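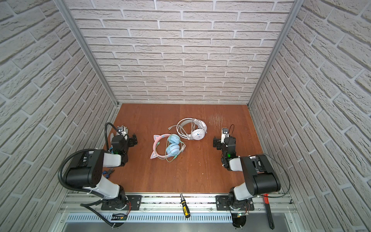

Wooden floor and white brick walls, from above

Marine Invertebrates Board > Rearing and Culture > Urchin larvae dying at day 11

hashini_t
Good evening to all. I am in the second year of my master's and I rear sea urchin larvae for the first time without my supervisor. In the first week everything went well. The larvae were swimming, the arms were growing and the stomachs had a good colour. Then on day 11 I came in on Monday morning and most of them were lying on the bottom of the jar. I started with more than 3000 in each jar. I have 4 jars and only one of them still looks healthy.

Temperature is stable. I feed a mixed algae culture every second day and change half of the water on the days between. The water comes from the Krishnan station and goes through a filter before I use it. What should I check first?

Hashini Talukder

gayan_m
Sorry to hear it. How are you stirring? If the paddle stops in the night, the larvae sink and lie together with the old food, and in the morning you find what you found.

hashini_t
I have no paddle. I use a gentle air bubble from a glass tube. In our lab it was always done in this way.

gayan_m
Then I would suspect the air. Bubbles get caught between the arms and the larvae are damaged. I gave up air for anything with long arms and I would not go back to it.

Parveen Mollah
I don't agree with Gayan. I have reared urchins with air for many seasons and they reached settlement without trouble. It depends on how fast the bubbles come. One bubble, then a small pause, then another. If the surface looks like it is boiling, of course they will suffer.

For me the density is the question. More than 3000 in a jar, but how large is the jar? When they are small they can live close together, but after the second pair of arms they need much more room. I thin mine out at the end of the first week, even when it hurts to pour away good larvae.

gayan_m
Density yes, I can accept that. But she says one jar is healthy, and I suppose the density is the same in all of them?

hashini_t
Yes, the density was the same. The jars hold two litres.

Parveen Mollah
This is too many for two litres at that age. The one good jar can be luck.

sajib_b
What about the food? You wrote "a mixed algae culture". Is it your own or from a bottle? I once had a bottle of Guvico paste which was old and the larvae ate it happily for some days before they crashed. Please look at a drop under the microscope. If you see many small things moving that are not algae, you have ciliates, and then you have to begin again with clean jars.

hashini_t
It is our own culture, but I took it from the same flask since the beginning. I looked now and yes, there are small fast things. They are in the flask and in three of the jars. In the good jar I did not find any, but I looked at only two drops.

I also remember that the good jar was fed from the last part of an older flask, until that was empty.

sajib_b
So I think you have the answer. Throw away the flask and do not share pipettes between jars.

Parveen Mollah
Ciliates come to eat what is already dying. They can be the result and not the cause. I would still thin out the good jar tonight.

gayan_m
But they are in the flask too, Parveen. There is nothing dying in the flask.

Parveen Mollah
Fair point about the flask. I keep my opinion on the density.

piyumi.w
I read this with interest, we have the same problem with sand dollars. For washing the jars, do you use bleach or only hot water? In our room we use only hot fresh water and let them dry for a full day. Some people say bleach stays in the plastic.

sajib_b
Hot water is enough for glass. For plastic I don't trust either, I buy new.

hashini_t
Thank you all. I have moved the good jar to fresh water and divided it into two. Feeding is from a new flask which Piyumi's group kindly offered me by private message. I made the air slower also. I will write again when they have the third pair of arms, or if they don't get there.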